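About Bratum

Buying help for people who need a robot arm and have never bought one. Labs, small kitchens, schools, a couple of care homes. Started in February by Florence Lapointe and Evander Imrie, out of one room in Rarkside. Still the one room.

What we do

Equipment plans. Budgets. Quotes side by side, in the same units, so you can read them. We don't sell arms and take no commission from anyone who does. You pay us a flat fee and thats it.

Most first budgets we see cover the arm and stop. Then come the gripper, the mount, the floor work, the spare cables, the training days, the service contract in year two. We put those on page one. Our checklist has 143 lines now, Florence wants it shorter, Evander keeps adding to it.

How a job goes

First call, free. Bring your room sizes and the number your boss gave you.
Then a layout. We model the room and try the reach before any money moves. Drawers, counters, shelves, whatever the arm has to get to.
Then the budget, low and high. Usually 15 working days start to finish, longer if suppliers are slow to anwser.
Then you buy, or don't. Two clients last year decided to wait and we told them that was fine.
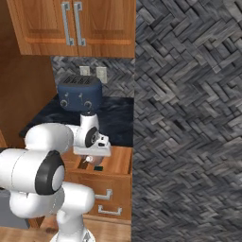 Kitchen layout in simulation, gripper over the open drawer.

Who we've worked with

Galang (test kitchen, one arm, second one budgeted for next year). Bitano, who wanted 9 and are starting with 2. Others prefer not to be named.

Who we are

Florence does the numbers. Ten years in hospital purchasing before this. Evander does layouts and site visits, and picks up the phone most days.

Not taking on jobs outside driving distance right now. Calls and remote plans OK.

Page updated 6 August 2020. Fee sheet on request, new one coming when we get to it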